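The Grunder Standard

Ratree Inthanon kept the manual for the Grunder account in a gray binder, 56 pages, with a tab for each class of garment. Trousers were tab 4. The fold was given there in seven steps, with tolerances. A finished pair had to fit a shelf slot in the hotel's uniform room, and the slot was the width of a dinner plate.

Dayana Grajales had been at the Baird Street plant since January. She had passed shirts, aprons, and the chef's jackets with the cloth buttons. She had failed trousers twice.

"Read me step one," Ratree said.

"Lay the garment on its side seam, waistband to the left. Close the fly. Bring the legs together so the inseams match."

"And what did you do?"

"I closed the fly."

Ratree made a mark on the sheet. The test was scored out of 1000 for reasons that predated both of them. Mr. Flonda, who had founded the laundry and written the binder, had believed that a score out of 100 let people get away with things. He had been dead nine years. His numbers were still in use, along with his steam press and his opinion of elastic.

The press was a Trundodeck. It stood against the back wall and ran at one setting, the other settings having been lost when the dial cracked. It gave a good crease to heavy cotton and a poor one to anything with stretch in it. The new Grunder uniform had stretch in it. The hotel had changed suppliers over the winter and had not mentioned it, and the first Dayana knew of the change was a crate of trousers that slid off each other like fish.

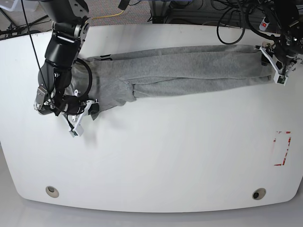 Stretch cloth behaves differently from woven cotton in two respects. It grows when pulled, and it does not grow evenly. A person who takes a trouser leg by the hem and draws it straight will get a leg that is straight and too long, and when she lets go it will return to a length of its own choosing. On a smooth white tabletop there is little friction to hold it. Dayana had learned this on a gray heathered pair, which she had drawn out sideways until it made one long strip with a lower leg showing under the flat part. The right end lay well enough. The left end had gone into a bunch of wrinkles with a wavy lower edge, and she had spent most of her allotted time there, flattening one crease and raising the next.

"You pulled it," Ratree said.

"The manual says to draw the leg taut."

"The manual is talking about cotton."

"It doesn't say cotton."

Ratree turned to tab 4 and read it with her finger under the line. It did not say cotton. She read the page before it and the page after it. She went to the front of the binder, where Mr. Flonda had set down his general principles, and found two paragraphs on the storage of starch and one on whistling.

"It was all cotton then," she said. "He wouldn't have thought to say."

They worked on it after the second shift, when the dryers were off and it was possible to talk at a normal volume. Ratree brought twelve pairs from the crate, a steel rule, and a box of tailor's chalk. Dayana brought the scoring sheets and wrote down what happened.

The first method was the one in the binder, done slowly. It produced a neat package that opened by a finger's width within two minutes. The second was the same method with the cloth left to rest before each fold. The result was better, but a resting period added to every pair would put the Grunder load past the truck's departure, and the truck did not wait. The driver had once left without the driver's own lunch.

The third method was Dayana's. She did not draw the leg at all. She picked the trousers up by the waistband, let them hang until they stopped moving, and lowered them hem first, so that the cloth settled under its own weight as it met the table. Then she put her palms flat on the middle and moved them outward without pressing. There was one small wrinkle at the knee. She left it alone.

"You missed that," Ratree said.

"If I chase it, it goes up to the pocket."

Ratree watched the wrinkle. She was a person who had not left a wrinkle in twenty-two years, and it took her some time. Dayana folded the legs up to the thigh, then folded again to the waistband. Ratree set the rule across it. It was inside the tolerance. She set a kitchen timer and they stood on either side of the table while it ran. The package did not open.

"Do another one," Ratree said.

Dayana did eleven more. Nine held. Of the two that did not, one had a twisted leg seam from the factory, and the other she had dropped from too high because she was getting tired. Both facts went on the sheet.

At the end of it Ratree sat down on an upturned crate with the binder on her knees. The page for trousers was in a plastic sleeve that had yellowed at the corners. She slid it out. The paper was typed on one side, and at the bottom Mr. Flonda had initialed it in blue ink and written the count of trousers folded by his method in its first month, which was 1810. She had folded a good share of those herself. She had been the second person he hired, and he had failed her on trousers three times.

She did not tell Dayana this. She turned the page over to the blank side and took the pen out of her top pocket.

"Step one," she said. "How would you put it?"

Dayana thought. "Hold the garment by the waistband and let it hang until it stops."

"Until it is still."

"Until it is still."

Ratree wrote it down in capitals. They went on through the other steps, with some argument over step three, where Dayana wanted the word "settle" and Ratree said that settle was for arguments and coffee grounds. They used "come to rest." Step five they kept as it was, there being nothing wrong with it. When they reached the end there were six steps, and Ratree checked the count against the front of the sheet and looked unhappy.

"He had seven," she said.

"We took out the pulling."

Ratree numbered them one to six. She wrote STRETCH CLOTH across the top and underlined it with the steel rule. Then she passed the pen across, and Dayana put her initials at the bottom, and Ratree put hers next to them and returned the page to its sleeve with the new side facing up.

"You're still down as a fail from this morning," she said. "I can't change a sheet once it's signed."

"All right."

"You can sit it again at six."

Dayana looked at the clock over the Trundodeck. It was ten to six. She went to the crate and began picking out a pair with straight seams.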